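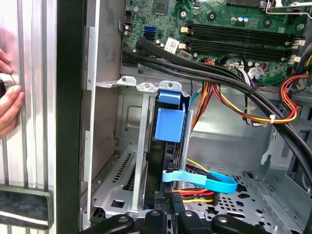
How long should a second-hand office computer last?

Jamie Rowbotham puts it at six years in a primary school and a bit longer in a house where one person uses it. He has run the repair shop on the hill side of Clulstead since his old employer closed its local branch, and most of what he sells used to sit under a desk somewhere.

We talked in the back of the shop on a weekday morning, between customers. He had sold 397 machines in the year up to July, nearly all of them to people living within a bus ride. "It's not a big business," he said. "It pays the rent and it pays me, and in the school holidays it pays my nephew."

The stock comes from firms that replace everything at once. Grecu, the packaging company out on the ring road, is his best supplier and clears a floor at a time. The letting agents Pinska send him smaller lots, usually with the leads missing. He pays a flat price per tower and takes the bad ones with the good. "If you start picking through them they stop ringing you."

Each machine gets the same treatment. He wipes the drive, blows out the dust, replaces the small battery on the board and leaves the thing running overnight. Anything that has switched itself off by morning goes on the shelf for parts. I asked how many end up there and he said it depended on the office. Carpeted ones are worse. One batch from a dog groomer's had to be done in the yard.

Prices start low. A plain tower with a keyboard and mouse is £20 if the buyer is on benefits and can bring a letter, and he doesn't look very hard at the letter. For everyone else it depends on the memory. He used to offer a cheaper machine with less of it but gave that up after too many came back. "They weren't faulty. They were just slow, and people had been told by me that they'd be fine. So that was my mistake."

The most expensive thing he has ever sold was a workstation from an architect's office, at £1300, to a man who edits wedding films. It took 3 visits before he agreed to buy it. "He brought his own chair the last time," Rowbotham said.

He is less keen on laptops. The hinges go, the batteries go, and half of them are glued together. He will look at one for a regular customer but he won't promise anything. A tower can be opened with one screwdriver, sometimes none, and the parts inside can usually be swapped for others off the shelf.

What do people ask for most? Printers, he said, which he doesn't sell. After that it is help with passwords, and after that getting photographs off a computer that has stopped starting. He charges the same for that whether it takes ten minutes or all afternoon. Most customers have no second copy of anything. He keeps a box of memory sticks by the till and tells them to buy one, or to buy one somewhere else if they think his are dear.

The lease is up next summer and the unit next door, where Plostus sold blinds, has been empty for a while. He has asked about knocking through. The landlord wants a longer term than he would like to sign, and they were still writing to each other about it when I left.

The shop is open Tuesday to Saturday and shuts for lunch.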